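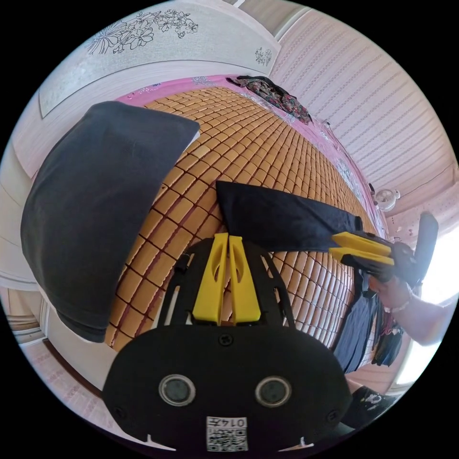 **Curell S49 streaming box**

Last updated February 14, 2024

Small box, plugs into the HDMI port, turns an older TV into a streaming one. Sold by Udach direct and through the Cluvley stores. Price is $63, remote and power supply included. HDMI cable not included, sorry, we get that email a lot.

In stock: black. White is back in March.

## What you get

- The box
- Voice remote, two AAA batteries
- Wall plug and 5 ft power cord
- Sticky pad for mounting behind the set
- Quick start card (the printed one says hold Home for pairing – wrong, it's Back + Home)

## Picture and sound

Up to 4K at 60 Hz. HDR10 yes, Dolby Vision no. If your set is 1080p the box drops down by itself, nothing to change. Surround passes through over HDMI. No optical out on this one. The older S40 had it, so if your soundbar is optical only, buy the S40 while we still have them, or use the optical port on the TV if there is one.

## Home screen and ads

Read this part before ordering. The home screen carries one banner at the top and one sponsored row. Both come from Millet, who runs the ad side for us. The banner doesn't play sound. It can play video, and you can turn that off under Settings > Home > Motion. Sponsored row stays, there's no switch for it.

Ad-free home screen is a one-time $49 unlock, tied to the box and not to your account. Moving to a new box means buying it again. We know. Ads inside apps are up to the apps and the unlock does nothing about those.

Viewing data: off by default on boxes sold after the fall update. On older ones check Settings > Privacy > Share what I watch. Turning it off doesn't change which channels you get, only which ads turn up.

## Channels

77 free live channels at the moment, most of them news, reruns, cooking and weather. The list moves around. Local stations depend on your zip code and some areas have none at all, so if local news is the reason you're buying, look up your zip on the channel page first.

The big paid apps are there, you sign in with your own accounts. Not there yet: most regional sports apps. We don't have a date so please dont order on the strength of it.

## Setup

1. Plug into HDMI, then power. Use the wall plug, most TV USB ports are too weak.
2. Pick the input on the TV.
3. Hold Back + Home on the remote until the light blinks.
4. Wi-Fi. Both 2.4 and 5 GHz work.
5. Let it update. Can take a while on slow lines, leave it plugged in.

Stuck on the logo after the update? Pull the power, wait a minute, plug back in. Still stuck, hold the pinhole button on the back for ten seconds. That wipes your sign-ins.

## Multi-packs and business orders

For hotels, waiting rooms, bars. Case of eight is $484, no mixed colors. Business boxes come with the sponsored row locked on and the banner replaced by your own image (1920 x 400, JPG or PNG). You can't sell that banner space on to a third party without a Millet agreement – ask first, its not hard to get. Public showing rights for the paid apps are not part of this and most home subscriptions don't cover it.

## Returns and warranty

30 days, any reason, box and remote both need to come back. One year warranty on the hardware. Remotes get 90 days. The unlock is refundable only if the box comes back with it.

Bought at a Cluvley store? Return it at the counter with the receipt, we can't process those from here.

## Specs

| | |
|---|---|
| Model | S49 |
| Storage | 8 GB, part used by the system |
| Memory | 2 GB |
| Wi-Fi | 2.4 / 5 GHz |
| Ethernet | no, USB adapter sold separately |
| Bluetooth | 5.0, headphones OK |
| Ports | HDMI, USB-C (power), USB-A |

Software updates promised through 2028.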